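Search this site Enter keywords Go

Progress report for the second period: Housing Repair and Move-In Support, Dambridge

Posted in: Grant Reports, Housing

This report covers the work done in Dambridge with the support of the Rallora fund since our last report in June. We try to give the facts in simple order, also where the work is behind the plan.

The building on the Plesarard side was built in 1833 and has thick stone walls. In the first report we wrote that the roof was the main risk. The roof is now closed over the whole length, and the scaffolding on the street side was taken down. On the yard side it must stay longer, as the gutters were delivered in the wrong size and had to be ordered again. The supplier, Aydoğan, accepted the mistake and we did not pay for the second delivery.

Of the 25 apartments in the plan, three are not ready. Two of these have damp in the outside wall, and the plaster cannot be closed before the wall is dry. The third was used for storing tools and doors, and it will be painted last. The other apartments passed the city inspection. The inspector asked for one change, a second handrail on the back stairs, and it is already mounted.

We received 45 applications from families. This is more than we expected, and we had to write to many of them that they are on a waiting list. We want to say openly that our first letter was not clear. Several families understood it as a promise. We sent a new letter in easier words and opened the office on Thursday evening for questions.

The money for the heating was spent as planned. For windows we spent less, and we ask your permission to move the difference to household equipment. Many families come from furnished rooms and do not own a stove, a refrigerator or a washing machine. 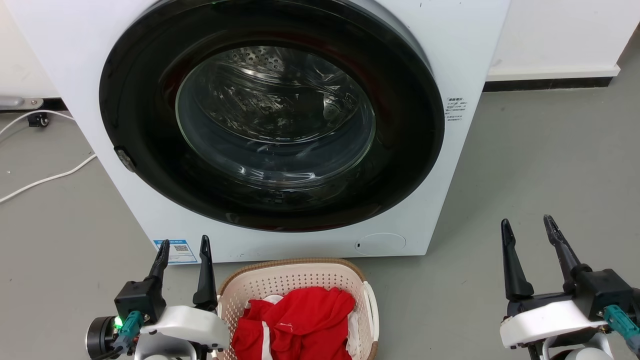

The request for this change is attached with the price offers. If you agree, we can order before the next group moves in. If you do not agree, we will keep the sum in the windows line and return it with the final report.

For the next period we plan to finish the yard side, dry and close the two damp walls, and start the evening course about heating costs and the rental contract. The course has a teacher but still no room with enough chairs.

We thank the fund for the quick answers to our letters.

Filed under: progress report, repairs, tenants, Dambridge

Comments (3)

I am on the waiting list. The second letter was much better than the first, thank you. Will there be another list in spring?

The course could maybe use the school dining hall, they rent it in the evenings for little money.

Good to see the roof closed. Please do something about the yard lamp, it is very dark there after six.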